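Chapter 2: Sorting and Packing Dry Foods

A packet, a pouch, a box and a bit of table: you can learn a surprising amount about food storage with very little kit! 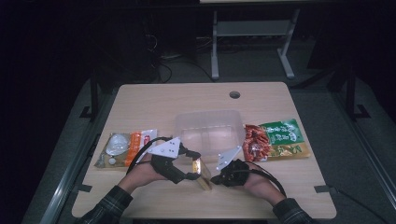
Packing is one of the most satisfying jobs in any kitchen, and this chapter gets you doing it straight away. Think of dried chillies, say, or a sachet of sauce (the small kind that always slides to the back of the cupboard). Each has its own shape and its own way of lying in a box, and the fun begins when you try to fit them together.

In Chapter 1 we used the deep Timmermans crates. Now we move to smaller boxes with clear or cloudy sides, such as the Jatelon 175, and to foods that are already wrapped. Flat packets go in first, along the base. Bags with something brittle inside go on top, where nothing can press on them. Little wrapped pieces fill the corners, and I love how many corners there are once you start looking!

By the end of the chapter you should be able to:

- sort a mixed pile of packets by shape and by date
- choose a box that suits the pile
- pack it, close it and label it in 30 minutes

Key words: sachet, pouch, window bag, best-before date

Before reading on, empty one shelf at home on to a table and write down what you find. Keep the list, as Exercise 2 uses it.

71 shares | 2 comments

Did the shelf task with my class in April and they begged to do the fridge next.

Is there a label sheet for the Jatelon boxes? Ours came without one.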